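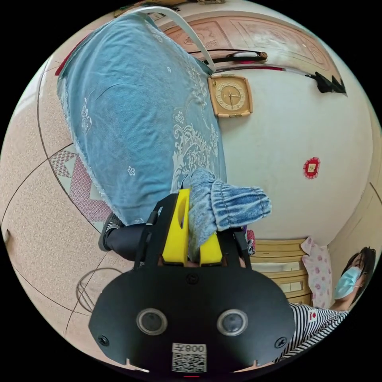
Lieven Groen thinks I have the whole question backwards. Printed denim doesn't fade at the cuff first, he told me when I gave him a draft of this section, it fades wherever people put their hands, and I should go back and read my own interviews. So I did, and I'm afraid he has a point.

4.2 Wear, washing and the printed surface

Figure 2. Light blue denim with a white floral and scroll print; the edges are frayed.

When I started the Burulon interviews I asked everybody the same opening question: what was the first thing that made this garment look old to you? I expected to hear about hems. I got 60 answers, and a lot of them wandered off into pockets, belt loops and the bit of the thigh where you wipe your fingers while cooking (I do this too, so no judgment from me). Hems and cuffs came up plenty, but mostly as something people liked. One woman told me she'd bought her jacket frayed and would have been annoyed if it had arrived any other way!

Print changes the picture. With plain denim, people talked about color. With a pattern on top they talked about edges and lines — whether the white still looked crisp, whether a flower had gone "mushy" in the wash. Romain Leblanc and I coded these remarks separately and disagreed on 4 of them, all to do with the word "soft," which people use for the feel of the cloth and for the look of the print, sometimes in the same breath. We ended up giving those answers both codes.

I should say something about laundry too. Most people couldn't tell me what temperature they wash at, so I dropped that question after February and asked how often instead. Those answers came easily, and the people who washed least were also the ones who had the most to say about hands and pockets. That fits Lieven's reading better than mine, and I come back to it in 4.3 with the Volier swatches.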